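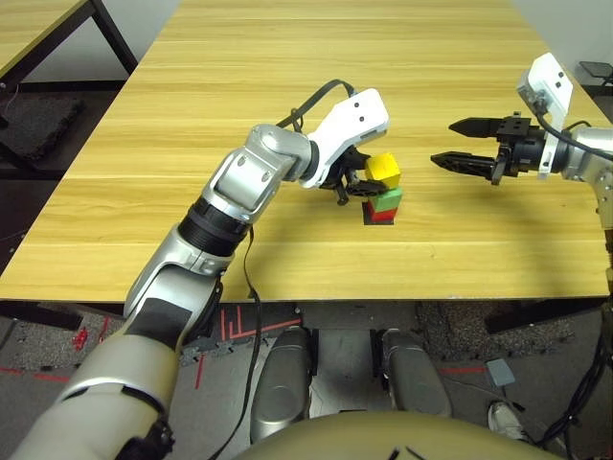

**How often does the two-arm stacking cell need its grippers re-zeroed?** Every 500 cycles, and after any change of fingers or wrist housing.

The Trundside cell passed its last interval in October at 769 cycles, which is too long. Position error at the left wrist had crept up and the arm was starting to miss the pad. The routine below replaces the one printed in the spring issue. It takes 66 minutes with both arms powered, and the stack routine with the red, green and yellow cubes is still the acceptance test.

1. Put the cell in service mode and drop arm speed to the lowest setting. Check the floor tape before anyone steps near the table. If the stand has moved off its marks, put it back first and restart the controller.

2. Inspect the cable loop over each wrist housing. The loop must stay slack through the full wrist rotation. Jetitz supplies the replacement lead in one length only, so take up any excess lower down the arm and leave the loop alone.

3. Send both arms to the table pose, right gripper open and clear of the cubes. Jog the left wrist down until the fingers are level with the cubes, and record the joint values.

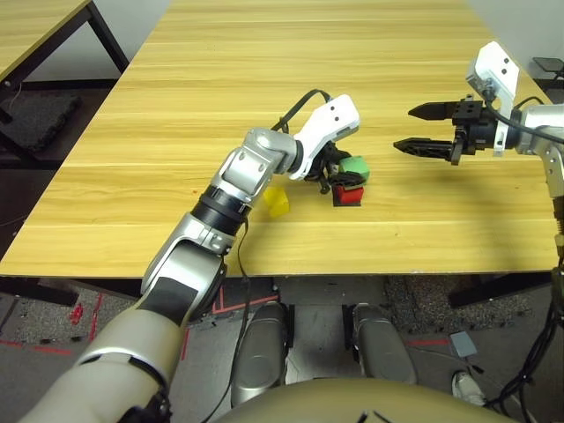

4. Zero the left gripper. Close on nothing, set zero, open fully, then close on a cube and read the width. Repeat for the right. A difference of more than one step between the two readings means a worn finger or a loose mounting screw.

5. Check the grip through the wrist camera. Both fingers should meet the cube on opposite faces, with the block square between them. Chipped paint on the cubes does not matter, but a rounded corner can shift the reading – turn the cube a quarter and try again. 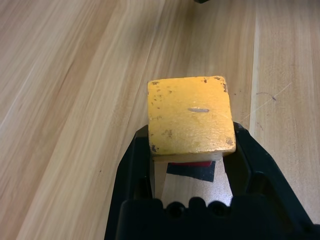
## Acceptance run

Start with the cubes apart and the red one on the dark square pad, which is the fixed reference for the stack. Green goes on red, yellow on green. The left arm does the first set and the right arm stays open and parked over the table.
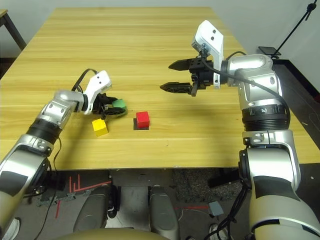 Run the set ten times. Two failed placements are allowed; three means going back to step 3. If the failures are all on the same side, look at the wrist housing screws before touching the software offsets. The Walus site found theirs loose after some 130 hours of running, and had already spent a morning adjusting offsets.

Log the joint values and both gripper widths on the Tokarz sheet, including the ones that did not change. Spare fingers are in the second drawer under the controller. Order the next pair when you open the last bag.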